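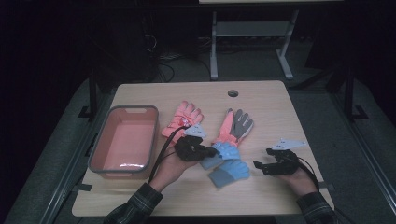 Why Do Gloves Come in Lefts and Rights? (and how to sort a pile of them)

Quick one today, kids. Gloves! You've got a drawer of them somewhere. Or a basket. Or one glove in a coat pocket and the other one who knows where.

On our table up top: four gloves and an empty basket. Two of the gloves are light blue. One is coral pink. One is coral with a grey palm and thumb. The basket is pink inside with a thick grey rim, and it has a little handle hole in the short end so you can grab it.

Before anything goes in the basket, the gloves need sorting. So let's learn how.

First, what is a glove?

A bag for your hand with five smaller bags on it. Four fingers, one thumb. The part at the bottom where your hand goes in is the cuff. The flat part inside is the palm. The other side is called the back, same as on your real hand.

If there's just one big bag for all the fingers, that's a mitten. Mittens keep fingers warmer, all snuggled up together. Gloves let you pick up small stuff. Try picking up a coin in mittens. Go on. Takes forever.

Lefts and rights

Put both hands flat on the table, palms down. Look at your thumbs. They point at each other, right? Your hands are mirror twins. Same shape, flipped.

Now turn ONE hand over. Just one. Both thumbs point the same way now. Sneaky!

That's why gloves are tricky. A left glove turned over looks a lot like a right glove. So you can't only look at where the thumb is, you have to check the palm too.

Some gloves make it easy. If the palm is a different color from the back, you know which side is which with one peek. Some stretchy knit gloves don't even care, they have no front or back and fit either hand. Lucky.

How to sort a pile

Tip everything out. Whole basket. Don't pull them out one at a time or you'll be there till dinner.

Spread them so you can see every glove. Stacked gloves hide each other. A blue one on top of another blue one can look like a single lumpy glove with too many fingers.

Turn them all the same way. Fingers pointing away from you, cuffs toward your tummy. Makes matching much faster.

Sort by color. Blues here, pinks there.

Now look closer. Same color isn't always same pair! Check the cuffs. On the blue gloves in our picture the cuffs are a bit darker than the rest, a greyish blue. Little clues like that help. Long cuff or short cuff? Stripe or no stripe? Stretchy or not?

Check you have one left and one right. Two lefts are not a pair. (Unless they're the stretchy kind. Then fine.)

Put one on top of the other, thumb on thumb. Fold the cuff of one over the other if it's stretchy enuogh. Don't yank.

Pairs go in the basket. Singles wait on the side.

What about the lonely ones?

Every house has these. Don't throw them out yet! Check coat pockets, inside the sleeves, under the seat in the car. Toshio Murakami, age 6, wrote to us that his missing glove was inside his boot. All winter. He wore the boot too.

Still no luck? A lonely glove can be a puppet. Stuff it with scraps and it's a funny little animal, the fingers are the legs and the thumb is the head. Ask a grown-up to help sew the bottom shut.

Why do gloves keep you warm?

They don't make any heat. You do! Your body is warm and your hands leak that warmth into the air. A glove traps a layer of air next to your skin and slows the leak down. Leave a glove on a cold porch all night and it's cold in the morning. No hand in it, no heat.

Wet gloves are bad at this. Water pulls warmth away quick. So dry them flat before they go in the basket, fingers spread out, or the tips stay soggy and your next snowball fight is miserable.

Words to know

Cuff: the opening, goes round your wrist.
Pair: two that belong together.
Mirror image: same shape but flipped, like your hands.
Knit: made from loops of yarn.

Try it at home

Game for 2 players. Mix up all the gloves in the house. One person shuts their eyes and finds pairs by feel only, the other one says warm or cold. Swap. Winner is whoever gets the most pairs before the kitchen timer goes off.

Harder version: do it wearing gloves. Elfriede Haberkorn's class tried this and it got loud.

Next time: socks. Same problem, no thumbs. Send us your sock questions, we need them by the end of June becuase then we're off for summer.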